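Restaurants Should Bring Back the Small Plate of Nothing Special

By Rawan Tannous

A side of plain rice at Pallov, the lunch place two streets from my office in Plerkbridge, used to cost $2. In April it came off the menu.

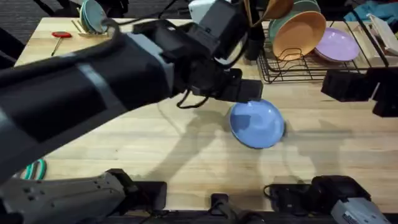
You can still get rice there. It comes in a bowl with charred greens, a soft egg and a sauce the menu calls house gold, and it costs $14. I asked whether I could have the rice without the rest. The server was polite about it and said the kitchen no longer rang it up that way.

I don't blame the server, and I don't much blame the owner. Rents are up, and a plate that earns two dollars takes up the same seat as one that earns seven times as much. But I think dropping the cheap plain side is a mistake, and a lot of places are making it.

Plain food is how many people get through the door. My father eats almost nothing with spice in it now. My neighbor's son will eat bread and cucumbers and will not discuss anything else. When we pick a place for a group, we pick it for the person with the fewest options. A table of six can be lost over a missing dish of potatoes.

Yaroslav Karpenko ran the kitchen at Kestano until last year, and he disagrees with me. Sides, he told me, are where a small kitchen loses its evening. Each one needs a pan, a plate and somebody's hands, and the customer remembers none of it. He would rather cook fewer things and charge properly for them.

He has a point about the work. I would answer that rice and boiled potatoes are already in most kitchens at noon. Putting them on a plate is a small job. If two dollars is too little, charge four. I would pay it, and I suspect the people who have stopped coming would too.

Sarıgül, across the river, still lists bread, yogurt, rice and beans on their own at the bottom of the menu. I had lunch there on 3rd June with my father. He ordered the rice and the yogurt, finished both, and asked for more bread. I ordered the lamb, and we stayed for coffee.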